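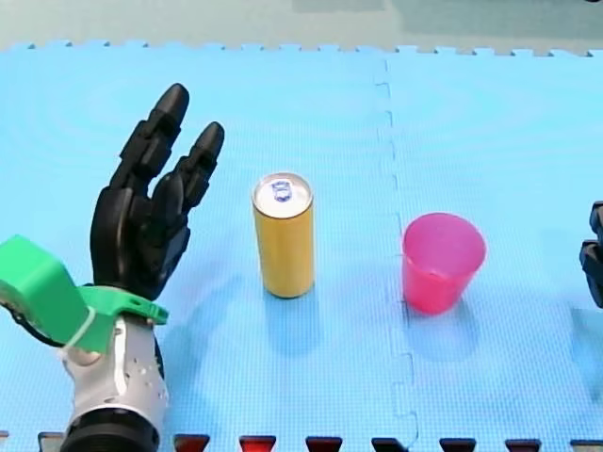 Photo: Wuludier robotics club, Clisbridge

Aug 17, 2022

Home late from club and too wound up to sleep, so I'll write it down while I still remember the order of things. We spent the whole evening on the Golemwood task, the one with the yellow can and the pink cup out on the blue foam mats, and oh, those fingers! I love them dearly but every one of them has a mind of its own. The left hand kept closing a touch early and giving the can a nudge, and we must have changed the timing eight times before I was happy to call it an evening.

I'm still fond of that bright green bracket at the wrist, zip tie and all. Mum asked what colour the robot was and I said mostly black, and then went on about the bracket for ages, poor thing.

We've logged over 110 tries now (I did the last 40 in my best handwriting). The cup is next, with the right hand, and I want to try a slower approach there. Must remember to bring my own pencil, and the good biscuits.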